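A Seat at the Table, If You Can Get Up the Steps

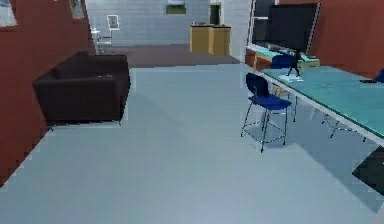 Our access group has spent the spring asking employers in Prosotow one question: how would a wheelchair user get to an interview with you? The replies have been educational. Nigam, which put out a handsome statement on inclusion in March, told us that candidates are welcome to ring the bell at the goods entrance and wait for somebody with a key. The statement ran to 695 words. None of them was "ramp".

We don't doubt that people mean well. Most of us have sat through the training, nodded at the slides and gone back to a desk on the second floor. But a disabled colleague who has to explain the broken lift for the sixth time is doing unpaid work, and the rest of us could take a turn – write the email, copy in the manager, be the tiresome one for a week.

Rirkden did better. They moved all their interviews to the ground floor and started sending the questions out in advance to anyone who asks. Everyone asked, naturally.

Our petition for step-free entrances now has over 2485 names. Fumen has promised us a reply within 3 months, having already taken 6 to say so. Paper copies are at the library desk, up one small step.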